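**Bench notes, September 2023 – the Savov cell, and why it was down**
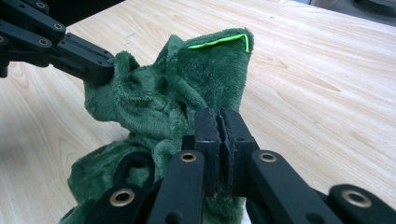

Short version: the folding cell at Uvside lost almost four days to a grip fault and we only found the cause because somebody finally read the log properly. Long version follows. The job is towel and throw folding for the Bovovine order, two hand-held grippers, one operator, cloth on the bare wood table. Plush is the worst of it. Thick pile, squashes down a lot before it really holds, and with both tools clamped on one piece, like the green one with the neon trim, you get a twist in the fabric between them and all the pull goes through that bit. Fine when both sets of jaws let go. Not fine when one doesn't.

Which is what happened. On run 1541 the left tool was told to open and stayed shut. Screen said open. Operator went on with the move, the cloth went tight, and the tool was pulled sideways out of the hand and hit the table edge. No one hurt. Sore wrist, gone by the next morning, and it's in the accident book anyway.

First guess was lint. We cleaned both tools, blew out the jaws, ran 19 folds, no trouble, signed it off. Wrong! Same fault after lunch. Second guess was the cable, so we swapped the cable. Same fault again the day after. That's most of the lost time right there, sorry to everyone waiting on the Bovovine pieces.

The real cause was a pivot pin in the linkage. Worn, and binding when the jaws had been closed hard for a while. Thin cloth never showed it, the grip force isn't high enough. The motor was moving a bit, the sensor sits on the motor side, so the software saw movement and reported open. The fingers hadn't moved. We'd been trusting that reading since April.

The log had it the whole time, by the way. Error 555, motor current high on release, filed as a warning so it never came up on screen. It does now.

What's changed:

- 555 stops the run. No clearing it from the keypad, you have to walk over and look at the jaws
- pivots get checked by hand at the start of each shift – open, close, feel for any catch
- if the cloth goes tight when it shoudn't, stop pulling. Let the tool go down on the table and hit the stop
- wrist straps are OFF the tools until further notice. If the strap had been on, that sore wrist would have been worse

Oosthuizen are sending new pins for both tools. The old left one has gone back to them in a bag with the run number on it, please don't ask for it back, we want them to cut it open. Until the new set is in we are at half speed on anything with a pile. Flat cotton at normal speed.

Still to sort: moving the sensor to the finger side. Savov say it can be done but want a drawing first, and the drawing isnt started. Anyone with a free afternoon, the file is in the shared folder under grip fault.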